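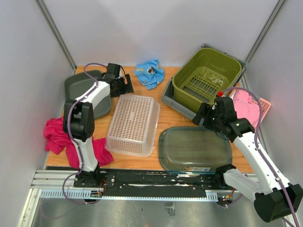
2 min read

Small plastic baskets and basins: getting more out of the ones you own

I love a plastic basket. There, I've said it! They cost next to nothing, they weigh next to nothing, and with a bit of care they last for years. The oldest of mine came from the Litetti market one April and it still gets used every single morning.

My favourite habit is turning a basket upside down when it's resting. The white one with the holes sits base up on the table, so crumbs and fluff can't settle inside, and you can pop something light on top while you sort (a folded tea towel, say, or a pair of socks).

Bright cloths are a joy, but do wash a new red or magenta one by itself the first time. I lost a cream pillowcase that way. Blue prints can go in together once you trust them, inside out if you want the pattern to stay crisp.

A shallow grey basin is brilliant for hand washing. Mine holds enough for two or three small cloths, and the rounded corners wipe clean in seconds! For stubborn marks, leave the cloth to soak for 55 minutes in warm water with a spoonful of soap flakes, then rinse until the water runs clear.

Holes clogged with grime? An old toothbrush and washing-up liquid, working from the outside in. Hold the basket up to a window afterwards and you'll spot any you've missed.

And wipe drips off a wooden table straight away, especially under a rim, where water likes to sit.

Next time: peg bags, and what I keep in mine.

We use cookies to remember your settings. Accept | Manage

© Stundutier Home Notes | Contact | Back to top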